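Handout 3: What a success rate tells you
Reading for the session: Zoëga and Kjærgaard, the Bralance report

Bring the report with you. I will assume you have read the method section and at least skimmed the appendix, where most of the useful material has been put.

The claim is simple. A grasp planner trained on 3,000 logged attempts picks mixed household objects out of a bin more reliably than the older Magnusson planner, which works from hand-written rules. The authors are Ingvar Zoëga and Ea Kjærgaard, working at the Skulby lab, and the arm is a KUKA. I have no quarrel with the engineering. My quarrel is with the word "reliably", and with the word "unseen" in the title of section four.

Start with what counts as an attempt. The arm moves to a pose over the bin, closes, lifts, and a check is made at the top of the lift. If something is held at that moment, it is a success. Nothing is said about what was held. A planner that goes for the easiest thing every time will score well, and as the bin empties the hard things are left at the bottom. The report stops each run after 30 attempts, whatever is left. Ask yourself who that rule helps.
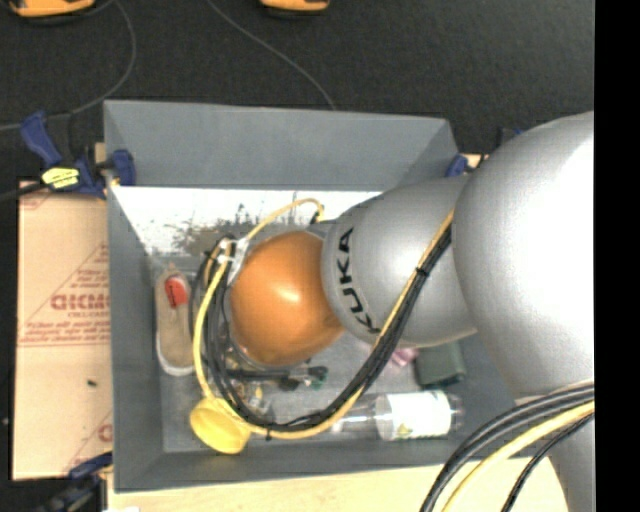
Next, the mix of objects. A shoe, a clear bottle lying on its side and something small and crumpled are three quite different problems. The shoe has plenty of places to hold it. A clear bottle is hard for a depth camera, which tends to see through it to whatever lies behind. Small soft things bend when touched. Averaging over all of these gives one number that describes none of them. The appendix does have a table by object type, but the types are "rigid", "soft" and "other", and the bottle is in "other" along with anything else that caused trouble.

Then the word "unseen". The test objects were not in the training log, true. They were bought from the same supplier, Gundereo, on the same order. A different colour of the same cup is unseen only in a very weak sense. I would want to see a test set chosen by a person who had no part in building the planner, and I would want the bin filled by that person too.

The bin itself deserves a question. It is clamped down in all the tests. That makes the results easier to repeat, which is good, and it also means that a whole class of failure (the arm nudges the wall, the bin shifts, every later pose is wrong) cannot occur. Cables are another matter. A bundle slung along the outside of an arm limits how the wrist can turn near the walls. Did the Magnusson planner get the same cable routing? The report says "comparable hardware". I wrote to ask in April and was told the routing had been "tidied" between the two sets of runs.

Repeats: each condition was run 3 times. The error bars in figure two are drawn over attempts, as though every attempt were independent. They are not, as each one leaves the pile changed for the next. The proper unit is the run, and with so few of them the bars would overlap for most of the chart.

What I would still accept: the learned planner is faster to choose a pose, and it does seem better on the shoe and things like it.

For the session, write half a page on one of these.
Redefine success so that picking the easiest object first brings no advantage.
Say how you would fill the bin so that both planners face the same piles.
Redraw figure two with the run as the unit, using the appendix data.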